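Home | Getting Started | Reading Plans | Notes | Help

Print this page | E-mail this page

Section 5: Setting up your first reading plan

I wrote this part of the Vindix guide after our Tuesday group at Indbridge chapel got in a muddle with it, me included. Vindix is a Bible study program, and the reading plan is the bit I use every day. Set it up once and you can leave it alone until Advent.

You'll need your reader number before you start, so have it by you.

1. Open Vindix and click Plans, then New Plan.

2. Choose your translation. I keep the ESV on the left and the King James on the right, but one is plenty if your screen is small.

3. Pick a starting book. Galatians is a lovely short one (six chapters!) and you'll be through it in a week without hurrying. I started with Numbers and had given up by April.

4. Type in your reader number and press Save. Leave out any spaces, even if it's written down with them.

Note: if the box turns red, check for a letter O where there should be a nought. I've done this more than once.

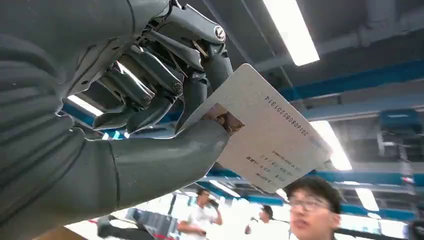 5. Set your daily portion. The slider goes up to 200 verses, which is a lot before breakfast – I have mine on the lowest setting and add a psalm on Sundays.

6. Tick Show Cross-References if you'd like them. Paul quotes the Old Testament so often that I'd miss them now, and the little pop-up saves flicking back to Genesis every other line.

Caution: changing translation halfway through a plan wipes your ticks. Your notes are safe, but you'll have to mark the chapters you've read all over again. Go to File, then Back Up Plan, before you touch it.

Adding the Mohammadi notes

These come as a separate download of 342 short notes on the letters. Save the file, go to Notes, choose Import and click on it. It took 2 minutes on my old laptop and looked frozen for most of that, so do give it a chance before you close the window.

If you use Femska on your phone, the plan will copy across, but the notes won't. I print the ones I want and tuck them inside my Bible.

Next: Section 6, Sharing a plan with your group

Contact us | Copyright Vindix User Guides, 3 October 2021 | Back to top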